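Unit 6 covers sampling and measurement error in household surveys. Read it before the problem session. Sections 6.1 to 6.3 are examinable; 6.4 is background.
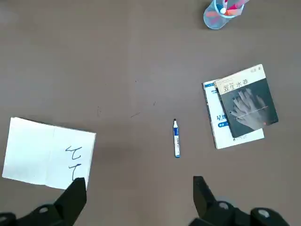 ## 6.1 The sampling frame

A sampling frame is the list from which units are drawn. The target population is the set of units the survey is meant to describe. The two seldom match.

The working case in this unit is the Altgate housing survey. Its target population is all occupied dwellings in the Altgate district. Its frame is the utility connection register, which held 2,454 residential entries when the sample was drawn in March. Three kinds of mismatch occur:

- **Undercoverage.** A dwelling is in the population but missing from the frame. In Altgate this happens mostly with basement units that share a meter with the main house.
- **Overcoverage.** An entry is on the frame but has no matching occupied dwelling. Vacant units and small offices billed at the residential rate fall here.
- **Duplication.** One dwelling has two entries, usually after a meter replacement. It then has a higher chance of selection than its neighbors.

Overcoverage can be found in the field and removed. Undercoverage cannot be seen from the sample at all and needs an outside source, such as a block listing.

## 6.2 Drawing the sample

The Altgate sample had 892 entries, drawn by simple random sampling without replacement. Field staff classified 76 of these as out of scope. The eligible sample was therefore

n = 892 – 76 = 816

and the estimated out-of-scope rate was 76 / 892 = 0.085.

Because the sampling fraction is large, the finite population correction should not be dropped. With N = 2,454,

f = 892 / 2,454 = 0.363

fpc = sqrt(1 – f) = 0.798

(The exact form uses N – n over N – 1. The difference is in the fourth decimal place here and can be ignored.)

The standard error of an estimated proportion for the full draw is

SE(p) = sqrt( p(1 – p) / (n – 1) ) × fpc

For p = 0.5 and n = 892 this gives 0.0168 × 0.798 = 0.0134. Leaving out the correction overstates the standard error by a quarter. Estimates for eligible dwellings only are domain estimates, and the effective denominator is then 816.

## 6.3 Nonresponse

Of the 816 eligible dwellings, 276 gave no interview, either through refusal or through noncontact after four visits. Completed interviews: 540. The response rate is 540 / 816 = 0.662.

The bias of the respondent mean is approximately

bias = (nonresponse rate) × (respondent mean – nonrespondent mean)

A low response rate does no damage by itself if the two groups are alike on the variable of interest. A high one can still leave serious bias if they differ sharply. The second term is normally unknown. Bounds can be set for a proportion by giving all nonrespondents the value 0, then the value 1.

Suppose 189 of the 540 respondents rent. The respondent proportion is 0.350. The bounds for the eligible sample are

lower: 189 / 816 = 0.232

upper: (189 + 276) / 816 = 0.570

These bounds are wide and assume nothing. Narrower ones require a model of who responds, and the model has to be stated in the write-up.

Refusals and noncontacts should be tabulated separately. Noncontacts tend to be small households with working adults – a fifth visit in the evening recovers some of them. Refusals are less sensitive to timing.

## 6.4 Response error

Even a complete interview may hold wrong values. Common sources in housing surveys:

1. Telescoping. A repair done 14 months ago is reported as falling within the past year.
2. Rounding. Monthly rent heaps at multiples of 50.
3. Proxy reporting. One adult answers for another and guesses at income.

The Janwood pilot used reinterviews to estimate simple response variance. The method is set out in the Unit 7 handout.

## Problems

1. Recompute SE(p) for p = 0.2 with and without the fpc.
2. Find the nonresponse bounds if 270 of the 540 respondents rent.
3. A dwelling has two entries on the frame. Derive its inclusion probability under the Altgate design and give the weight it should receive.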